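主题：Re: [零食与糖果史] 小时候的糖罐子，后来都装了什么？
发件人：Kirsten Fortin
收件人：糖果史邮件列表

各位好！
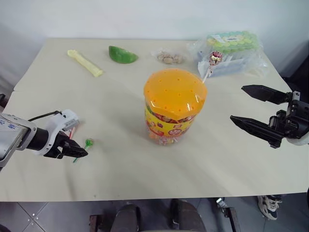

桌上的糖罐，橙色大盖子，黄色包装纸

看到 Simard 那边转来的问题，我一下子来了精神，饭都没吃完就坐下来写信了。先把原信引在这里，免得新来的朋友摸不着头脑：

> 我在整理家里老人留下的东西，翻出好几只装糖的旧罐子，里面有纽扣、有针线，还有一只装着邮票。
> 想问问大家，你们家的糖罐吃空以后都拿去做什么了？有没有人认真记过这些？
> 另外，罐底那圈凸起的字母到底是厂家的记号，还是模具的编号？

先答最后一问。我手里的 Jikitz 老罐子，罐底的字母和盖子内侧的字母对不上，所以我偏向模具编号。后来我写信问过一位在 Carkik 开过模具的老师傅，他说他们车间里盖子和罐身是分开编的，换一次模就换一个字母。别的厂是不是这样我不敢打包票，有 Joneck 罐子的朋友麻烦翻过来看一眼，太想知道了！

再说用途。我外婆家的糖罐从来没有闲着的时候：最大的那只装绿豆，盖子底下垫一层纱布；矮的那只放在缝纫机旁边，专门收断了的粉笔头（她裁衣服划线用）。我妈更绝，把透明的罐子都留着腌柠檬，整整20年没买过一只正经的玻璃瓶。盖子松了就在罐口绕两圈橡皮筋，照样用。夏天开冰箱，一股又酸又甜的味道扑出来，到现在我闻见柠檬还会想起那只罐子上撕了一半的商标。

说到商标，我特别想劝大家一句：别急着撕！早年的包装纸是糊上去的，泡一晚温水能整张揭下来；后来换成塑料套，一剪就回不去了，要留就连罐子一起留。我吃过亏，剪坏了3张，颜色倒还鲜亮，就是再也套不回去，卷成一团塞在抽屉里，看着心疼。

还有散装糖柜台的那种大罐，店里用完常常送给熟客，所以很多人家里有，却说不出是哪年来的。查年代我一般先看盖子，再看包装纸上的配料写法，最后才看图案，因为同一个图案有的厂能用很久很久。谁手上有旧的进货单或者价目表，哪怕只有半页，也请扫一份发上来，字迹模糊没关系，我眼神还行，愿意一行一行地抄。

我打算在5月之前把大家回信里提到的用途抄成一张单子，按地方排，装过什么、用了多久、盖子还在不在，都写上。腌菜的、养蝌蚪的、存硬币的，统统欢迎！回信请直接回到列表里，别只发给我一个人，上次就有两封特别好的信落在我的垃圾邮件里，差点没看到。

Kirsten

又及：有人问罐里残留的糖味怎么去掉。我用的是小苏打加温水，敞着盖子晾两天，橘子味的最顽固，可能要多来一遍。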